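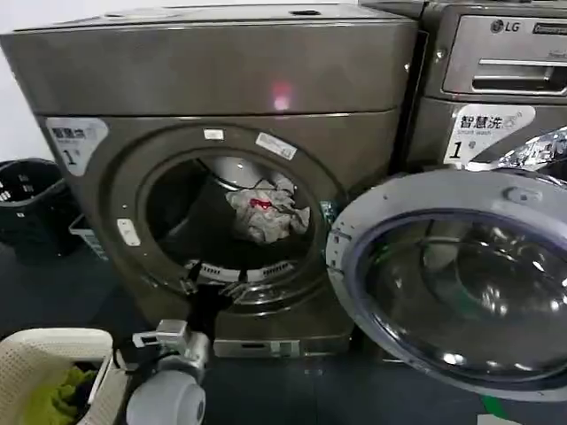

**Can I send in a memory of someone who didn't live in town?**

Any person you loved and miss can go in the book, wherever they lived and however long ago they died.

I'm so glad that keeps coming up, because it means people are thinking past the usual names! The Brurenura Memory Book is open again as of 04/09/2021, and I've been going back through the last one at my kitchen table when I should have been doing other things. If you haven't seen it, it's a collection of short pieces written by families and friends about people who have died. They aren't obituaries. The dates and the survivors and the service details have usually been printed somewhere already. What we want is the part that didn't fit in the paper.

My favorite page last time was about a man who kept a fishing diary and wrote down the weather and what he had for lunch, and hardly ever mentioned a fish. His granddaughter copied out one whole entry, egg salad and all, and I felt like I'd met him. Another was a single paragraph about a neighbor's laugh, and how you could hear it through a closed window in winter.

So, what to write. A page is plenty, and half a page is fine. Start anywhere. A lot of us freeze up trying to sum up a whole life, and then the paper stays blank for a month. Pick one afternoon you remember, or one thing they always said when they got up from the table, or how they drove. If you're stuck, call a cousin and ask what they remember – you'll have more than you can use by the time you hang up (and you may be on the phone until supper). Spelling doesn't matter at all, we have people who love fixing spelling.

You can write by hand, type it, or tell it to one of us out loud. Corina Toma is taking spoken memories by phone again this year, and she is wonderful at it. She'll type up what you say, read it back to you, and change anything that doesn't sound like you. She asks that you set aside four quiet evenings' worth of patience if you have a really long story, and she means that kindly, she loves the long ones.

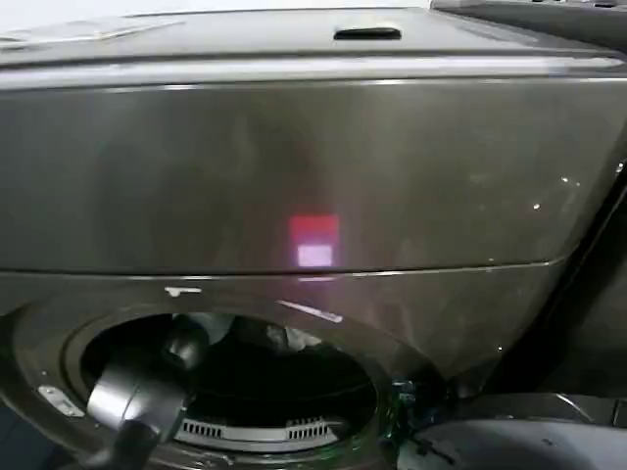 *The top and front panel of a dark front-loading washer.*

A few practical notes. Please put your own name and a phone number on the back of every sheet. Put the name of the person you're remembering at the top, written the way they liked it. If everyone called her Dot, then Dot it is, and we can add the full name underneath. You may include up to two photographs with each piece. Copies are best. If an original is all you have, hand it over in an envelope with your name on it and we'll scan it while you wait.

If two members of the same family want to write about the same person, please do! Last time we had a brother and sister who remembered the same road trip in completely different ways, down to which state the car broke down in. We printed them on facing pages.

Fletach will be printing the book, on the heavier cream paper this time, with a cover that lies flat when it's open. I've held the sample and it's lovely. Copies are $10, and anyone who has a piece in the book gets one free. Large-print copies cost the same, but tell us ahead so we order enough.

The reading will be in June in the garden room at Zulov. Readers sign up at the door, and you don't have to read your own piece. Plenty of people ask a friend to stand up for them, or ask for it to be read with no name given. Some just come and listen, and that's good too. Thongdee is doing the food again, so yes, there will be the little coconut cakes, and if you want the recipe you'll have to ask them yourself because I've tried.

One more thing for those who have lost someone very recently. Please don't feel you need to make this year's book. Some of the best pieces we've ever had came in years afterward. And if writing now would help you, write now, and keep it in a drawer if you decide it's only for you.

Pages can go in the green folder at the Brurenura front desk or in the mail slot after hours. Ask for Corina if you'd rather talk. I can't wait to read them!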